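4.2 挂置与台面：小型备餐角的两层收纳

前一节讨论了家庭厨房里抽屉和吊柜的使用。本节把范围缩小，只讨论一种很小的备餐角，就是三面有围板、一面开放、台面很浅的那种。这种备餐角在Beltville的出租公寓里比较常见，居住者多数是一个人或两个人，没有独立的厨房，只在房间的一侧留出一块地方，准备早饭和简单的晚饭。它的特点是不能依靠柜子。柜子需要深度，而这里没有深度可以使用。所以物品只有两个去处，一个是挂在墙上，一个是放在台面上。本文把前者称为“挂置层”，把后者称为“台面层”。

我们的基本看法是，两层之间的分工应当由使用的频率和物品的形状共同决定，不应当只由频率决定。过去的家务研究常常采用“常用的放近处，不常用的放远处”这个原则，Hwa-young Yeom 在本项目的前期报告中也使用过。这个原则在大厨房里是有效的，但是在很小的备餐角里，近处和远处的差别只有一个手臂的长度，有时候更短。在这样的条件下，频率的作用变弱，形状的作用变强。一个有柄的工具，即使每天只用一次，也适合挂起来；一个没有柄的碗，即使很少使用，也只能放在平面上，或者放进篮子里。

为了说明这个分工，我们在Valtham的工作室里布置了一个备餐角。围板使用浅色有细纹的板面，台面铺一张深色的垫子。选择深色垫子有一个实际的考虑：面包屑、盐粒和糖粒在深色上面容易看见，擦拭的时候不容易遗漏。后墙上安装横杆，横杆上挂钩子，侧墙上挂一个网篮。台面上的物品限制在很少的数量，布置的方法见图3。

需要先说明“空置”的意义。在我们的访谈中，有些居住者认为空的钩子和空的篮子是浪费，他们一看见空的钩子，就想挂上一件东西。这种想法可以理解，但是它会使挂置层很快失去作用。钩子的作用除了长期存放以外，还有临时存放。例如正在切菜的时候，需要一个地方暂时放下擦手的布；正在装盘的时候，需要一个地方暂时放下夹子。如果所有的钩子都已经占满，这些临时的物品就会落到台面上，台面层的面积就会减少。因此我们建议，布置的第一步是让挂置层空着，先安排台面，然后再决定哪些工具可以上墙。

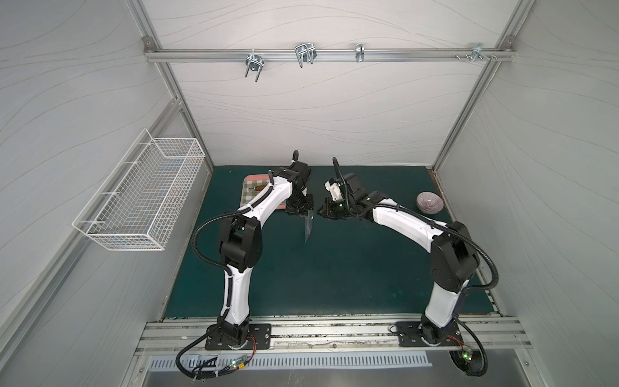 第20卷 第3期

图3 备餐角的初始布置：后墙横杆与挂钩，左墙网篮，台面左后方为铺有格子布的小托盘，右后方为圆碗。

图3中的台面层有两件容器，分别在后方的左右两侧。这个位置是有意安排的。在三面围合的台面上，后方的两个角是手最不容易工作的地方，切菜、揉面、涂抹这些动作都在中间和前方进行。把容器放在后角，可以把中间留给动作。不过容器不能太高，否则会挡住后墙上的钩子，使人取工具的时候必须绕过容器。托盘和浅碗在这一点上比较合适，高的瓶子和罐子就不太合适。我们在预备试验中用过一个高的玻璃罐，参加者多次在取挂钩上的工具时碰到罐口，后来我们把它取消了。

左边的托盘有粉色的边，里面铺的是绿白格子的布，布上放着一件褐色的、长形的小物品，形状像一块面包或者一根香肠。在本节的讨论里，它代表“已经准备好、等待食用”的食物。格子布在这里有两个作用。第一个作用是吸收食物底部的水分和油分。第二个作用和视觉有关，布使托盘成为一个有边界的地方，居住者比较不容易把钥匙、硬币、收据这类和食物无关的东西放进去。第二个作用是我们在访谈中才注意到的。有一位居住者说，她把布拿去洗的那几天，托盘里总是出现别的东西，布铺回去以后就没有了。这个说法只有一个人提出，我们不能把它作为结论，但是觉得值得在以后的研究中检验。

右边的圆碗外面是淡紫色，有较深的紫色细条纹，从中心向外放射。碗和托盘的分工是不同的。托盘适合放单件的、干的食物，碗适合放多件的、容易滚动的食物，或者需要搅拌的食物。有的居住者只使用碗，不使用托盘，理由是碗什么都可以放。这在原则上是对的，但是长形的食物放在碗里会斜立起来，一端露在碗口外面，取用和遮盖都不方便。反过来，小番茄或者豆子放在托盘里，移动的时候容易滚出去。所以我们认为，一个平的容器加一个深的容器，是备餐角最小的合理组合。再增加第三件容器，好处不大，占用的面积却很明显。

关于颜色，我们只做一个简单的说明。托盘的边和碗的外面都是浅的颜色，垫子是深的蓝绿色，两者的对比比较强。对于视力减退的居住者，这种对比可以帮助他们看清容器的边缘，减少放偏的情况。如果台面本身是浅色，容器就应当选择较深的颜色。垫子在使用中会留下擦痕和小的斑点，图3的垫子也有这种痕迹，右下方比较明显。轻微的擦痕不影响使用，也不影响对比，不需要因为这个原因更换垫子。如果表面已经有较深的切口，食物的残渣会留在里面，这时候应当更换。

挂置层的问题主要在钩子的形状。很多居住者购买一整套相同的钩子，挂上以后整齐、好看，但是使用起来并不方便。相同的钩子只适合相同的物品，而备餐用的工具很少是相同的。图3的横杆上有四个钩子，形状各不相同：最左边是U形的双钩，中间附近是一个较宽的双叉钩，它的右边是一个窄的单钩，靠近右端的是一个小的支架式的钩。我们建议按照下面的原则来分配。双钩有两个支点，适合较宽的物品，例如带有横柄的滤网，或者需要展开晾干的布。单钩适合柄上有孔的工具，例如勺子和刮刀。靠近端部的小钩承受的重量应当小一些，可以挂量匙或者开瓶的小工具。

钩子之间的距离也需要考虑。如果两个钩子太近，挂上去的工具会互相碰撞，取一件的时候另一件也会摇动，有时候会掉下来。合适的距离和工具的宽度有关系，很难给出一个固定的数值，可以用一个简单的方法来判断：把最宽的两件工具挂在相邻的钩子上，用一只手取下其中一件，如果另一件不动，这个距离就是足够的。在Stornura进行的入户观察里，我们用这个方法帮助居住者重新排列钩子，每一户需要的时间都很短，也不需要增加新的材料。

侧墙的网篮是两层之间的过渡。它挂在墙上，属于挂置层，但是它的开口向上，物品是放进去的，不是挂上去的，所以它也有台面层的性质。白色的细金属丝网有一个明显的好处，就是从外面可以看见里面有什么。不透明的盒子挂在同样的位置，居住者常常忘记里面的东西。网篮的缺点是网眼会漏下小的物品，而且底部不平，小瓶子会倾斜。细长的篮子适合放成卷的保鲜膜、折好的布、成袋的茶叶和干货，不适合放刀，也不适合放很小的调料瓶。

网篮的高度应当使人不需要抬起肩膀就能看见篮子的内部。太高的时候，居住者只能用手摸索；太低的时候，篮子会占用台面上方的空间，妨碍在左侧的动作。对于习惯使用左手的人，可以考虑把网篮改到右墙。参加入户观察的居住者里，有人在改动以后表示比较舒服，也有人觉得没有差别。我们没有对左手使用者进行单独的分析，这是本研究的一个不足。

最后讨论恢复的过程。一种布置是否合适，不能只看它开始时的样子，还要看使用以后是否容易回到开始时的样子。我们在三月的访谈里请居住者记录每次备餐以后的整理步骤，共收到约690条记录，其中可以使用的是200条。很多记录因为写得太简单而不能分类，例如只写“收好了”。在可以使用的记录里，整理的顺序有一定的规律：居住者一般先处理有食物的容器，再把工具挂回墙上，最后擦台面。篮子里的物品很少被提到。我们的解释是，篮子的内容变化较慢，居住者不把它看作每次整理的一部分。

这个顺序对布置有一个启发。因为容器最先被处理，它们的位置应当固定，而且应当容易拿起来。图3中的托盘和碗都在后角，擦台面的时候需要把它们移到前面，擦完再放回去。如果居住者在这一步觉得麻烦，后角就会慢慢积累残渣。对于这样的居住者，可以把两件容器都放在一侧，另一侧完全空出来，每次先擦空的一侧，然后交换。这样做会使中间的工作面积变得不对称，但是擦拭的动作减少了。两种方法各有好处，我们不认为其中一种在所有情况下都更好。下一节将用Vörös住区的材料，讨论两个人共同使用一个备餐角时物品位置的协商。

本刊相关文章
窄台面上的揉面与切配：动作范围的观察
网篮、布袋与木盒：三种壁挂容器的比较
出租公寓中没有厨房的烹饪
抹布放在哪里：湿的织物与小空间的整理
吊柜高度与老年居住者的取物习惯

联系编辑部 | 投稿须知 | 版权所有，未经许可不得转载 | 返回顶部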